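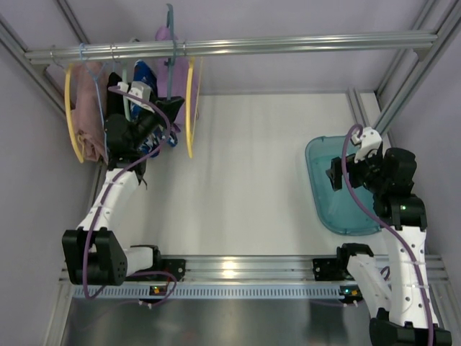

About us

Mamance is a small research group that checks whether robot learning results hold up. Samran Ruangrit and Mirjana Papadopoulos started it after a July spent trying, and failing, to get somebody else's published numbers out of their own arms. We're still doubtful about most success rates we read, our own included.

Our main work is on clothes. Two arms, one rail, garments on hangers. It sounds easy until you ask what counts as done. Is a shirt that ends up in the tray with its hanger still in it a success? Plenty of papers would say yes, or wouldn't say.

Our method is called Ilie. Lucian Voicu writes down what a finished task looks like before any training starts, and he isn't allowed to change it later. Radu Bratu scores the runs without knowing which policy was driving. We keep the bad runs in.

The result we get asked about most is from January 2023. We trained a policy on 2000 demonstrations and tested it on 300 runs. It finished 68 percent of them. Then we moved the hangers 10 centimeters along the rod and it got much worse - we'd call that memorizing, and we said so in the write-up. More demonstrations may fix it. We have heard that before and would like to see it.

Costel Voicu looks after the hardware and Zirkemura, our logging software, which he describes as "mostly finished." He and Lucian are brothers and disagree about cable routing.

We don't sell robots and we don't have a laundry product coming. If you have a result on hanging or folding that you'd like somebody unfriendly to repeat, send us the policy and your scoring rules. If there are no scoring rules, please write those first.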